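Jilness Support Log: ticket 2973, table clearing on the Sireck arm

Posted August, by the bench desk at Skarkport
2 min read

Status: open, sort of

Okay, so the question from upstairs was "can it clear a table yet?" and my answer after 147 simulated runs is nearly! It's great at cans. Fruit is another story.

1. Symptom. The arm lines up nicely, closes its fingers, then the banana squirts sideways (I did laugh).

2. Tried first. Dropped closing speed to 5. Better, but it still favours the wrong end of the fruit.

3. Tried next. Swapped in the Seixas grasp planner and put the start pose right over the plate, fingers open. The rest of the mess stays put, apple, tipped purple cup, Red Bull can and all, so it has to ignore everything but the banana.

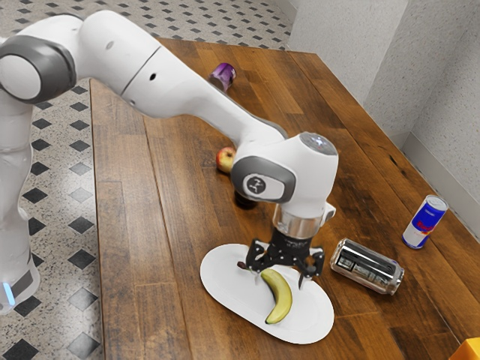 4. Result. Nine clean lifts in a row, then it clipped the plate rim. Argh! I'd trust it with my recycling, but I'm still doing my own dishes.

5. Next. Raise the approach height a touch and rerun overnight. Will update by 9 am.

Contact Jilness Support | © Jilness | Back to top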